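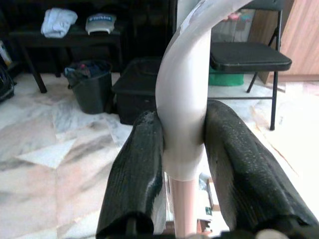 How to test a two-finger gripper on a household plumbing job

People often ask whether a robot arm can do small plumbing jobs yet, such as swapping a waste trap or pushing a length of pipe into an elbow. The short answer is that some parts of the job can be done and some can't. This page sets out a way to find out where your own arm stands. You need one arm with a two-finger gripper, a wrist camera and a few cheap fittings.

We wrote it up from the trials Kaja Žukauskas and Cornel Pop ran for the Leltholm project. The notes apply to plain push-fit and slip-joint waste pipe. They don't cover anything under mains pressure, and you should not let a robot near a live supply.

What you need

An arm with at least six joints and a wrist force reading
A two-finger gripper with replaceable rubber or ribbed fingertips
Two or three plastic elbows
A length of pipe that fits them, cut into short pieces
Silicone grease
A clamp or a heavy vice
A towel to go under the work

Use old fittings if you can get them. New ones are smooth and all alike, and a gripper that copes with them may still fail on a pipe that has been under a sink for years.

Step 1. Fix one side

Clamp the pipe upright and leave the elbow free. A person doing this job holds the pipe in one hand and turns the fitting with the other. A single arm has no second hand, so the clamp has to stand in for it. If you skip this, the pipe swings about and you end up testing your luck.

Step 2. Choose where to grip

An elbow is an awkward shape for two flat fingers. On the bend itself there is very little contact, and the part tends to roll as the fingers close. Grip the wider collar at the joint, with the fingers directly opposite each other. Bring them in slowly and stop at first contact. If the elbow shifts as the second finger touches, open up, move the wrist over a little and try again.

Step 3. Set the force

Start low and go up in small steps. Thin plastic goes oval under a hard squeeze, and an oval socket will not take a round pipe. We settled on 37 newtons for our fingertips, but yours will differ. A simple check is to grip the collar and try to slide the pipe in by hand. If it goes in as easily as it did before, the force is fine.

Step 4. Push and turn

Straight pushing jams more often than not. Have the wrist turn a few degrees each way while it pushes along the line of the pipe. Set a limit on the push force and have the arm back off when it reaches it. Most of our early failures came from an arm that kept pushing a crooked pipe – one of them cracked the collar.

Step 5. Check the joint

The wrist camera is not much help at this point, as the fingers hide most of what you want to see. Mark the pipe with a pen line at full depth before you start, then look at the line yourself afterwards. After that, have the arm give a gentle pull. A joint that comes apart in the gripper would not have lasted under a sink.

Step 6. Repeat it

One good run means very little. Do 20 runs without touching the settings and write down every result, including the ones where you had to step in. Then move the clamp a hand's width and do 20 more. Cornel's first set looked very good until the clamp was moved.

What to expect

On a clear bench with the pipe clamped, our arm made the joint in 37 out of 48 logged tries. A person does it in a few seconds and doesn't miss. The arm took around two minutes each time, and someone had to set out the parts first.

In an ordinary room things get harder. Shiny floors throw light into the camera and upset the depth reading. Bags, chairs and boxes limit where the arm can swing. Under a real sink there is hardly space for the wrist to turn at all, and we have not managed a full trap change there.

So it can't do the household chore yet. Shop-floor work is closer, where the same elbow goes on the same pipe all day and a fixture holds everything still. If that is what you have in mind, spend your money on the fixture first.

Looking after the fingertips

The tips take most of the wear. Wipe off grease after each session, as it halves the grip if left on. Change the tips when the ribs have gone smooth at the ends, and run step 3 again afterwards. New tips grip harder at the same setting.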